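Recording for the Istelora sorting set: frequently asked questions

What is Istelora?
It's our shared collection of examples for teaching robot arms to sort small electronic bits into bins. Everyone who records with us adds to the same pile, and we love seeing it grow!

Do I need to know how to program?
Nope. If you can steer the arm and stay patient with a tangled wire, you're set. Most people feel comfortable after 2 practice runs.

How long is a session?
Plan for 16 episodes, with a stretch whenever you like.

How many examples do you have so far?
We reached 263 in August and we're after plenty more -- the variety is what makes it fun.

Can I lay out the parts however I want?
Please do! Turn them, spread them, let the leads curl any which way. If every start looks the same, the model only learns that one start.

What do the parts and bins look like?
Circuit boards, solenoids and wire bundles are the usual suspects, with a steel tray and yellow bins to hold them.

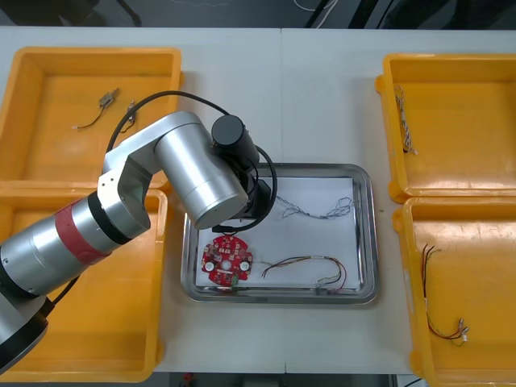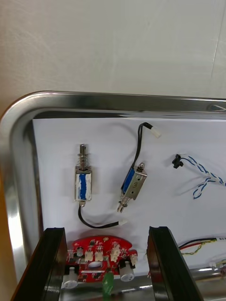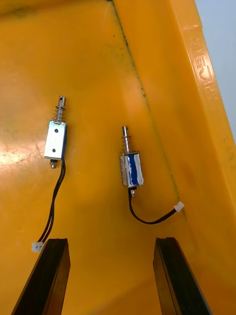

What if I fumble a pick?
Keep going and try again. A recovery is a terrific example, and we tag it in Cikau so it can be trained on separately. Only stop if a part leaves the table or a cable snags.

Which colour of bin gets what?
Colour doesn't matter, position does. Check the layout card before you start, and don't swap categories halfway through an episode.

Who checks the recordings?
A second person at the Kashindye lab watches every one before it goes in. If yours is sent back there'll be a note attached, usually about a label.

Can I use the data for my own project?
Yes, once you've signed the Vidon sharing form. Tell us what you build with it -- we'd be thrilled to hear!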